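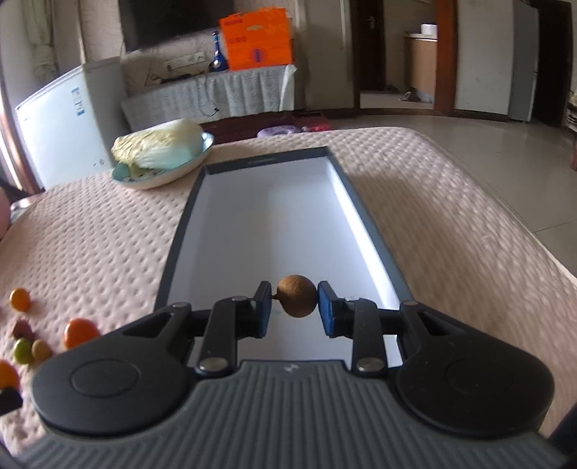 People who rent one room get told to keep food off the bed. I think that advice is written by people with a kitchen table.

My room in Dernora costs 377 a month and has a mini fridge, a television on the wall and a bed. The bed is the only flat surface big enough to sort a week's shopping, so I sort it there. Small fruit on one side, a bowl for the cabbage, an old box lid for anything dried and wrinkled that might leave bits behind.

A quilted bedspread is good for this. Round fruit rolls less on it than on a worktop, and it goes in the wash on Tuesday anyway. My neighbour Benjamín Quiroga bought a folding table for 35 and now has nowhere to stand - he sorts his onions on the bed as well.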